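From: Kumudini Dewan
To: equipment-planning list
Date: 13 December 2021
Subject: Re: Handheld grippers for next year, how many pairs?

Kumudini Dissanayake wrote:
> Before I send the budget sheet up I need a number for handheld grippers.
> Liyanage quoted us 600 a pair, finger pads included. Mesari is cheaper
> but wants payment up front. Also, do we still need the second arm, or can
> that money go somewhere else? I have 2,000 left in the small tools line
> and would love to close it this week.

Hi Kumudini, hi all,

Three pairs, please! That comes to 1,800 and leaves a little for spare pads. I'd stay with Liyanage, mostly because their pads have held up so well for us since August (the Tident ones were peeling by the second week, if you remember that mess).

I'm really happy with how the home sessions are going. We can set up on a bed or a desk or wherever there's room, and people get the hang of the grippers so fast. Toy sorting has turned into my favorite task by far, with all those odd shapes and see-through plastics in one bin.
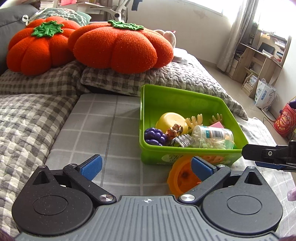 Toy sorting on the bed, orange ring in the fingers.

The clear and translucent things are what I'd like to spend more time on next year. Beltumel has 34 objects on its list now and only 7 of them are see-through, so if anybody has a few dollars left in supplies, more rings and jars would be great. Dollar store stuff is fine!

On the second arm: I'd hold off. We can't keep the first one busy until there's more data to train on, and the grippers get us there sooner. Could you move it to the wish list with a note to look again in August?

Two things for the sheet:

- Please put pads on their own line. Last time they were folded in with the grippers and I couldn't reorder without a new approval.
- Shipping isn't in the Liyanage quote. I've asked them for a figure and will forward it when it comes.

If anyone else on the list wants to share an order, write me by Thursday and I'll ask about a better price for four or five pairs.

Kumudini Dewan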